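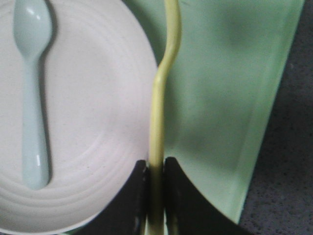 Photos: the author, Tomcombe kitchen

Hello again from the kitchen in Tomcombe! I promised a few of you a proper look at the pastel things I keep going on about, so I've put together a little gallery of plates, spoons and trays on the worktop. No styling to speak of, and no flowers (I did think about flowers).

A bit of background for anyone new. When we moved over from Stemden last August I gave away nearly all our old crockery, which was brown, heavy and chipped, and decided I'd start again with pale colours only. Off-white, mint, a bit of lemon. My other half said it would look like a nursery. It does a bit, and I love it.

The plate is the one I reach for most. I'm very fond of the raised rings on it, and of the tiny dark flecks, which stop it looking too plain. The spoon is plastic and a sort of minty blue, very shiny, and it weighs next to nothing. I eat yoghurt with it at 16 minutes past seven most mornings, standing up, with the radio on. The only grumble I have is that ridged plates want a brush at washing-up time – a sponge just skates over the top of the rings and leaves jam in the dips.

I bought mine one at a time from the market in Patwary, where there's a stall that does odds and ends by the crate. You have to get there early and you have to be willing to rummage. My best morning I came home with 19 pieces and a sore back, and only had to give three of them away again!

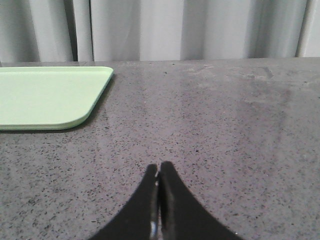

Trays are my real weakness, though. I grew up in a house where tea came to you on a tray if you were poorly, and I've never shaken off the feeling that anything carried in on one tastes better. We use ours for toast, for seedlings, for carting the breakfast things out to the back step when it's warm enough. I went for pale green in the end after dithering over a pink one for weeks, and I'm so glad, as the green against that speckly grey stone is just lovely, and the rounded corner softens the whole thing. Pink would have been a bit much next to the grey, I think. Plus a plain rim is much easier to wipe than the fancy moulded edges you get on some of them.

The white curtain, by the way, is the cheapest thing in the room. I hemmed it myself and I wouldn't look too closely at the stitching.

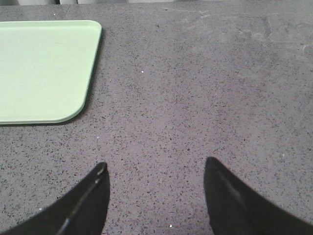
Picture credit: own photo. Please ask before you borrow it.

Same mint tray and more of the worktop, for everyone who wrote in asking about the stone. It's a good forgiving pattern for crumbs (I can leave toast bits on it until lunchtime and feel no shame at all), but it does show smears when the light comes across it, and you can see a cloudy patch up towards the right. I've tried vinegar, I've tried washing-up liquid, I've tried the expensive spray from Dralmont that smells of pears. So far the best thing has been warm water and an old cotton tea towel, then a second dry one straight after. If you've got a better method, please do tell me, I'm all ears.

I get asked about scratches on plastic trays as well. They will mark if you cut on them, so don't cut on them! We had one ruined by a visitor slicing a lemon. Otherwise a soft cloth is all they want, and I keep mine out of the dishwasher, where I once managed to warp a perfectly good one into a sort of banana.

Storage is the other big question. I used to stack trays flat in a cupboard and of course the one I wanted was always at the bottom. Now they stand on end in the gap beside the oven, like records in a rack. I can fit six in there with a bit of wiggle room, and they slide out one-handed, even when I'm holding a mug.
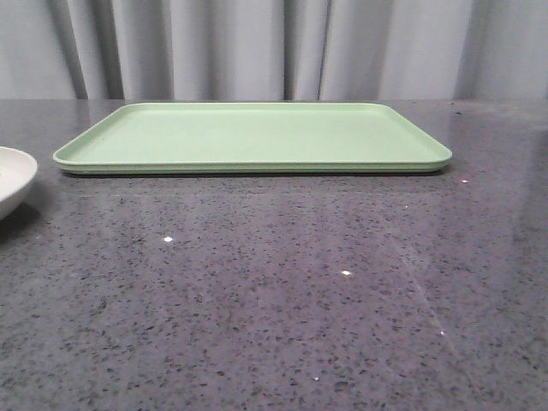 Mint tray at the back of the worktop, white bowl just peeping in on the left.

I do like the low view on this one, with the faint bit of green reflected in the stone. The bowls are my next project. I'd like a set in the same off-white, deep enough for soup and small enough for olives, which I realise are two different bowls. If anyone near Patwary spots some, shout!

Next gallery will be the larder shelves, once I've finished relabelling the jars. I bought a roll of 300 stickers and have used up a shocking number of them on spelling mistakes, so give me a few weeks.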